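I slept badly again and was up well before the kettle had any right to be on, so I read in the kitchen with my feet on the other chair until the light came. Page 219, and I still can't tell the two brothers apart, but I'm fond of them both and I shall carry on.

Ghizlane rang while I was buttering toast and we talked for ever such a long time, mostly about her mother's knees and whether the flat in Irnum is worth 700 a month when you can hear the trams through the bathroom wall. I said take it (I always say take it!) and she laughed and said that was exactly why she'd rung me and left her sister out of it. She's coming to eat with us once the move is over, and Said Cherkaoui too if he can get away from the shop, so I had a happy half hour afterwards planning noodles and broth and that cucumber thing with the sesame.

Which brought me to the cutlery. I have been meaning to sort out the spoons and chopsticks since the spring, and every time I reach for one I come up with three of the other, and a good deal of muttering goes on.
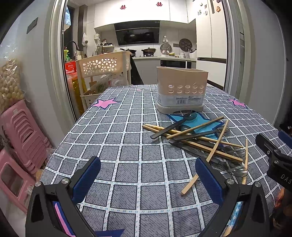

Clitar, October

The starry cloth is on the table, the checked one, and I've got the whole muddle out on it beside the beige holder. Black spoons, a see-through grey one, and wooden chopsticks pointing every way they can. I do love that holder, plain as it is, with its little rows of drainage holes and the pale grey tray underneath. Mum would have said it was a lot of plastic to keep a spoon in, and then she'd have borrowed it.

My plan is spoons on one side and chopsticks on the other, handles down, and any chopstick without a decent partner goes to the garden to hold up the peas next year. I want to get it done before lunch, then walk down to post Ghizlane's card and see if the baker has any of the seeded loaves left.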